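Club robotique : le modèle pose les fruits n'importe où
Trullel
Projet du club, tâche « mettre les fruits sur l'assiette ». On a 20 démos, toutes à deux pinces. Le modèle vise l'assiette avec l'aplomb d'un serveur débutant et lâche à côté. Il faut combien de démos ?

Pimora
Plus.

Rhona Shearer
Plus, oui, mais variées. Nos 19 premières partaient du même fruit, et le modèle avait surtout appris ce fruit-là.
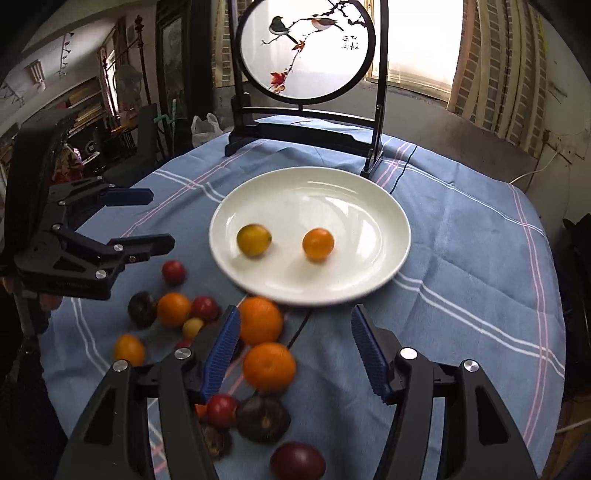 Changez l'ordre à chaque prise, déplacez l'assiette, et ouvrez la pince seulement une fois le fruit posé. Les 3 élèves les plus pressés du club lâchaient de haut : le modèle les imite très bien.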